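From: Dwivedi
To: Pekberg Toy Swap list
Date: February 20, 2020
Subject: Re: [toyswap] Sorting the small stuff before the next swap

The Botell table list wrote:
> We ended up with 132 loose pieces after the October swap and most
> of them went back into the same boxes they came out of. Can
> somebody say how the small things should be sorted this time? Last
> year everyone did it differently. Also, do we take toys that have a
> part missing, and what do we do with things that aren't toys at all?

Here is how we do it at the Ileck end. It works well enough that I would suggest the same for both tables.

Tip out one box at a time and spread it thin. If pieces are on top of each other you will miss things. Six or so in view is plenty. It sounds slow, but we got through 28 boxes in two evenings that way.

Vehicles go first. Check that the wheels turn and look over any clear plastic for cracks, which are easy to miss on white toys. A cracked one goes in the recycling. A scratched one is fine and gets the lowest price sticker.

Figures are next. Some of them could be a robot or a vehicle depending on how you hold them. Put those with the figures and don't spend time on it.

Missing parts: yes, we take them, if the toy stands up and has no sharp edge. Write "part missing" on the bag.

Odd pieces that might belong to something go in one shared tub. Please don't throw these out on the night. Last time a lid and two axles found their toys a week later. The tub gets emptied after the swap, and whatever is left at that point can go.

Things that aren't toys, such as tape, pens and keys, go back to the front desk. Tape can stay on the table if there is any left on the roll, as we always run short.

One more thing on bags. We have 100 of the small ones and no large ones, so anything bigger than your hand gets a string tag. If Botell has large bags to spare, please bring them.
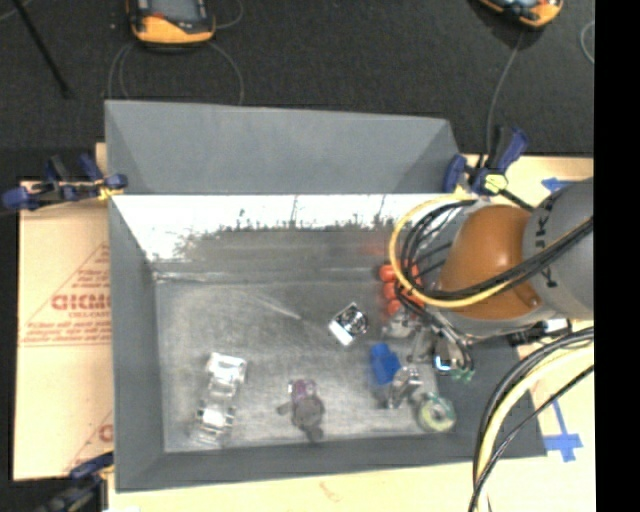 Small toys in the gray bin, with the green and white tape at lower right.

The white vehicle and the purple and gray figure are easy to place. The little silver and white cube is what the shared tub is for. It could be a car part or a lid and I wouldn't want to guess.

If you want to change any of this, reply to the list before the boxes come out of storage.

Dwivedi
Ileck table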